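Gripper comparisons in sim: does anyone trust them?

Started by torque_grump

15 September 2024

torque_grump wrote:
We have to pick between two grippers for a small arm that will spend its life in a test kitchen. One is the Draruvent parallel jaw, the other is the Givton three-finger. The Draruvent rep sent us a slide that says their jaw beat the three-finger in simulation on 78 household objects. No friction values, no list of objects, no word on who tuned the controller. My boss loves the slide. I don't. Has anybody here bought a gripper off sim numbers and been happy with it?

pallet_jack wrote:
Happy, no. We bought a Givton after a very pretty demo. It's fine on mugs. On anything flat it shoves the thing across the counter until it runs out of counter.

mbrandt_controls wrote:
Sim is useful if you use it for the right questions. Reach, collisions, joint limits, whether your camera can see past the forearm. I would not throw it out because a sales guy made a slide.

torque_grump wrote:
I didn't say throw it out. I said 78 objects with no list is worth nothing to me. They could all be soup cans.

kj_lathe wrote:
Which simulator did they use? If it was Sondotero, check the contact settings. The default friction in the version we had was so high you could pick up a dinner plate by its edge with two fingertips. Our real plate went on the floor the first day.

mbrandt_controls wrote:
That was fixed, I thought.

kj_lathe wrote:
They changed the default. Old project files keep the old value when you open them, and you get no warning. Ask me how long that took to find.

celina_j wrote:
Celina Jakubowski here, I do the arm testing at Kourkoulas. We ran both of these last January and I disagree with about half of this thread. The sim ranking matched our bench ranking for round things and boxes. It fell apart on thin things and soft things. So the slide may well be true and still be no help to you, depending on what your kitchen handles.

torque_grump wrote:
Mostly produce, flatware and dishes.

celina_j wrote:
Then I'd lean Draruvent for the flatware and keep my expectations low. How many tries per object did they run? We did 10 each and I still thought it was thin.

torque_grump wrote:
Slide doesn't say. Of course.

pallet_jack wrote:
10 is not thin if the thing fails every time. The Givton never got a butter knife off our bench, not once. I didn't need a bigger sample.

celina_j wrote:
With the stock fingertips? They sell a beveled set. It costs over 2 times what the stock ones do, which is ridiculous, but it does get under a knife.

pallet_jack wrote:
So the cheaper gripper needs the expensive fingers. Great.

mbrandt_controls wrote:
Nobody has asked about the controller yet. A stiff position controller will make either one look bad on a hard counter. If Draruvent tuned theirs and left the other at factory gains, that's your whole result. Run both with the same force limit and the same approach speed, then argue about fingers.

torque_grump wrote:
OK, that one I'll take. I'm going to build our own sim test and only believe it for ranking, and then only if the bench agrees on a few of the same objects. First pass will be the same arm, same controller, same start pose, with the hand as the one thing that changes.

kj_lathe wrote:
Post the object list when you have it. And the friction values!

torque_grump wrote:
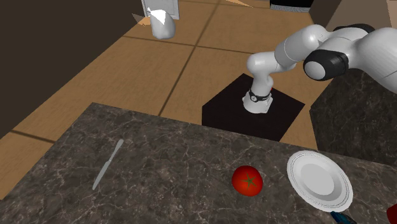 My quarrel with the Draruvent slide is still that one score gets spread over objects that fail in different ways, so I'm scoring each object by itself and there won't be a total. Friction gets set by hand for each one and I'll post the values once I've checked them on the bench. The starting set is a table knife, a tomato and a plate, all out on the marble counter with open space between them, so if a hand bumps a neighbor I can't blame clutter. My guess is the tomato tells me nothing in sim, because a rigid one will put up with any squeeze you give it, and I'll have to do that one with real tomatoes. The knife is where I expect to learn something. If either hand lifts it cleanly on the first run I'm going to assume my contact settings are wrong and go looking.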